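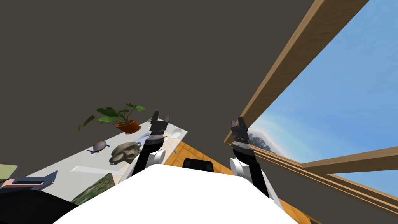 Simulated head camera comes out rotated, arms are fine

Posted in Simulation and Perception

drikham_lab
Two-arm setup in Hivance, rendered room with a table and a window. Joint control works and both grippers go where I send them. The trouble is the head camera. The room comes out tilted at a steep angle, the ceiling takes up most of the upper half, and the robot's own white body blocks most of the lower part. I want the table in view so I can run the object detector on the skull and the plant pot.

I set the camera orientation in the robot file by copying four numbers from our calibration output. The log has no errors, only this at step 844:

camera_head: orientation normalized

I already tried changing the field of view to 100 and it only made more ceiling. Is this a renderer bug or my config?

Triệu
Config, most likely. Check the order of the quaternion. Hivance reads w first. A lot of calibration scripts write w last. If you paste one into the other you still get a valid rotation, so nothing fails, but the camera ends up rolled and pitched somewhere odd.

Move the last number to the front, reload, and look again. If the picture is level but points the wrong way, you have a second problem: the optical frame. Calibration output normally uses z forward and y down, and the simulator camera looks along negative z with y up. That is a turn of 180 degrees about x. Put it in a fixed child link — don't fold it into the calibration numbers, or you will lose track of it the next time you recalibrate.

Put the field of view back to what it was before you test. Also print the camera pose in the base frame with the arms at home and compare it to the robot file. That takes 2 minutes and tells you whether the error is in the mount or in the camera.

Lurkis
had something like this in February, i just rotated the image afterwards. worked ok for looking at it but the depth points were still wrong so grasping was useless. do what the other answer says

drikham_lab
It was the order, and then the optical frame too. Table is level now. Thanks.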